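4 min read
12 comments
Share

Bedroom pack-up and turnover help wanted — Trarkovport and Drultport

Tzanetos Moves is after people for the busy stretch starting in March. Casual to begin with, steady hours if it suits you and us. We pack up bedrooms and home offices for folks who are moving, clear the leftovers, make the beds and leave the place fit to walk into. Small outfit, lots of work on, need people quick.

What you'd be doing

Stripping and making beds. Folding — a lot of folding. Towels, throws, sheets, tops, whatever has landed on the duvet that morning. Boxing up, taping, labelling. Sorting desk stuff from clothes stuff, papers kept flat and kept together. Moving light furniture, chairs on castors, side tables, the odd headboard with a second person on it. Final tidy and wipe down before keys go back.

Most rooms are a bit of everything. Bed gets used as the sorting table because its the biggest flat surface going, so you need to be OK working around a pile and getting it smaller. Cloth goods first, then papers, then anything with a cord. Boxes come off the bed before the duvet gets straightened, please, we get grubby corners otherwise.

Hours and pay

Starts are 7 a.m. from the Hirka Street depot. Finish is usually mid afternoon, later on end of month jobs. $345 a day, paid fortnightly, super on top. Day rate is the same for your first day as your fiftieth. Lunch is yours to bring, there's a fridge and a kettle at the depot. Travel between jobs is in the van and is paid time.

Who we're after

No experience needed if you can fold a fitted sheet or are willing to be shown. You'll want to be right with stairs and with lifting a full book box now and then. Neat handwriting helps heaps — labels get read by tired people at the other end. Careful with other people's papers and private things, that one's not negotiable. Police check required, we cover the cost. Licence handy but not essential, say so if you have one as we are short of drivers on the Drultport runs.

Jewellery is fine if it's small and you don't mind it getting knocked. Closed shoes always. Long hair tied back on furniture jobs.

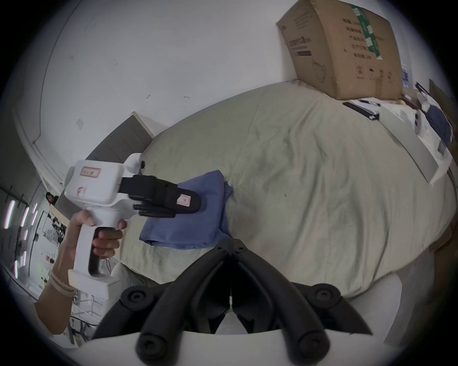 Part-way through a bedroom: folded blue cloth at the near end of the bed, taped carton at the far corner.

Trial shift

Everyone does one paid trial shift, half a day, on a real job. You'll be given one room and left to it with someone close by for questions. We look at how the folding stacks, wether the boxes close flat and if the labels make sense. Speed comes later, don't rush it.

How to apply

Short note is plenty. Tell us the days you can't do, which town you're nearer to and anything heavy you'd rather not lift. Resume optional. Drop it in at the depot, 92 Hirka Street, Trarkovport, or post it to Tzanetos Moves at PO Box 3000, same town. Put BEDROOMS on the front so it doesn't go in with the truck applications.

We reply to everybody, might take a few days while its busy. Spots get filled as notes come in — no closing date.

Shared 7 times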